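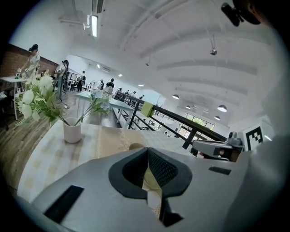

Result sheets, ward returns: notes on the parser

Working on the local election return sheets again. The returns come in as scanned tables, one per polling station, and get keyed by hand into the shared workbook. The parser reads the workbook and builds the tally by ward. Two wards, Jedness and Pisharody, did not reconcile on the last run.

Jedness first. Candidate votes plus spoiled ballots came out below ballots issued. The gap was 10. Went back to the scans and found one station where the spoiled column had been left blank in the workbook. The scan has 10 in that column, written small and close to the rule. Keyed it, reran, ward closes.

The parser should not have accepted the blank. At present it treats an empty cell as zero. Changed it to stop with an error and print the station code. A true zero must now be typed as 0. This will break older workbooks, so the old behavior stays available behind a flag, off by default.

Pisharody is a different fault. The total was too high by exactly 300. One station is listed twice, once under its old code and once under the code used after the boundary change. Both rows carry the same figures. Dropped the old one. The lookup table had both codes marked active, which is how the duplicate check missed it. The check compares codes only. It should also compare the full row of figures within a ward and warn on a match. Warn only, as two small stations could match by chance.

Still open:
Turnout for Pisharody uses the register as it stood in December. The boundary change moved voters out after that. Need the revised register before quoting any percentage.
Skundik returns have the candidates in ballot order on some sheets and alphabetical order on others. The parser goes by column position. Do not run Skundik until it goes by header text.
Margin column rounds when exported. Cause unknown.
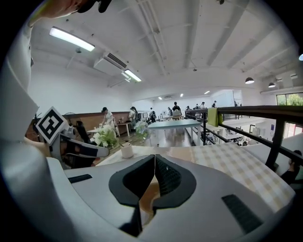
GAVVILLE, 2018-06-01

Header matching is in. Ran Skundik with it and the ward closes on the first pass. Ran it the old way for comparison: the ward total is the same, but votes for 2 candidates are swapped on the alphabetical sheets. A sum check will never catch that. Added a test with the columns shuffled.

Margin rounding traced to the export template. The cell format was set to thousands with one decimal, so anything above 2000 looked wrong and anything below looked merely odd. Stored values were correct throughout. Format set to whole numbers, template saved under the same name. Old exports should be regenerated before they are passed on.

Revised register not received. Turnout column left empty for Pisharody and marked pending.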